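# Hoist creeps down after I let go of the button. Brake or me?

Posted in: Lifting & Rigging > Small Shops

**stilemside_dan**

I run a two-man repair shop and we inherited a Bustamante half-ton electric chain hoist with the building, along with a calendar from the wrong decade and a smell. It lives on a jib arm bolted to the back wall. For years it did what hoists do. Since March it has started to drift. I let go of the down button, the motor stops, and the load keeps easing down another inch or two like it's getting into a bath.

It's worse with heavy stuff. With a 200 pound gearbox I barely notice. With an engine block I notice a lot, and so does my partner, who has taken to standing in the doorway.

The previous owner left one page of the manual, and it's the page in Portuguese. Is this a brake adjustment I can do myself, or do I need to call somebody? Also, the tag on the chain is unreadable. Does that matter if I know what the thing lifts?

---

**Tihomir Hoxha**

Stop using it first. I know you have an engine hanging in your schedule, everyone does. A hoist that drifts an inch today hasn't promised you anything about tomorrow. Kill the power at the disconnect, lock it, and put a sign on the pendant that your partner can read from the doorway.

Most hoists of that type have a spring-set disc brake on the back of the motor. Power on, a coil pulls the brake open. Power off, springs clamp it shut. When the lining wears, the air gap gets bigger and the brake takes longer to grab, so you get the bath effect. Sometimes it's only the gap. Sometimes there's oil on the lining from a tired seal, and then no amount of adjusting will help you. I spent a whole weekend proving that on a Navard once, and I have 54 photos of the same oily disc to show for it.

With the load off and the power locked out, the cover usually comes off with four bolts. You're looking for:

- oil or grease on the disc (new lining and a new seal)
- lining worn down close to the rivets or the backing plate
- a gap larger than what the maker lists for your model
- a broken spring, which will probably fall on your foot and introduce itself

Don't guess the gap. Get the real number from the maker. You'll need the serial number, which on these is on a plate underneath, where only pigeons can see it.

Also check the other suspect. Plenty of these hoists have an overload clutch, and if it's slipping you can adjust the brake until retirement and the load will still creep. If you've never had one apart, this is where you call a hoist mechanic. Mine charged for two hours and spent 30 minutes of it telling me what was wrong with my jib bolts. He was right about the bolts.
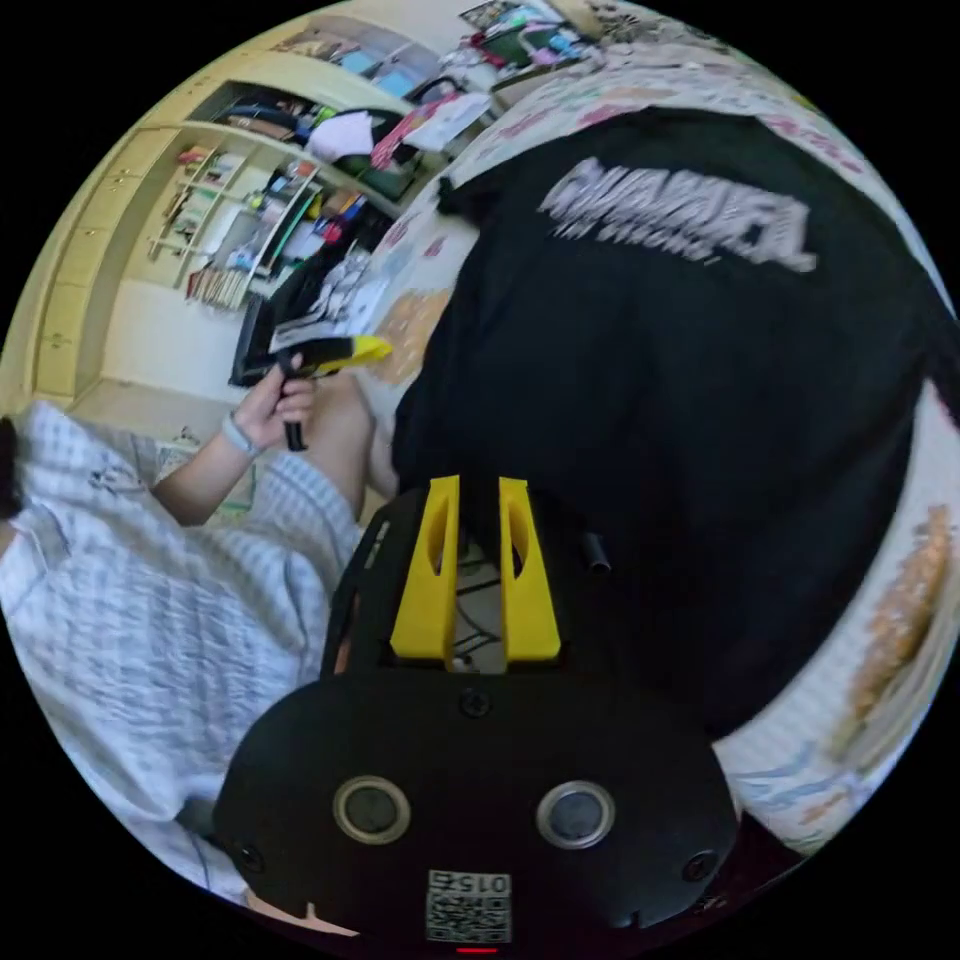
As for the tag, yes, it matters. "I know what it lifts" means you know what it has lifted so far. The chain has a grade stamped on the links every so often, so clean a few and look. Measure for stretch and wear while you're there, and look hard at the hook. If the throat has opened up, the hook is done, and no, you can't squeeze it back in the press.

After any brake work, have it load tested by someone qualified before it goes near an engine. Keep the paper.

---

**Timer**

Mine did this. I turned the nut in the back a bit and it was fine.

Edit: it was fine for 13 days. Listen to the other guy.

---

**stilemside_dan**

Opened it up with the power locked out. There's oil all over the disc and the lining looks like burnt toast. The mechanic is coming Thursday. I didn't mention the jib bolts to him, but I did go and look at them, and now I wish I hadn't.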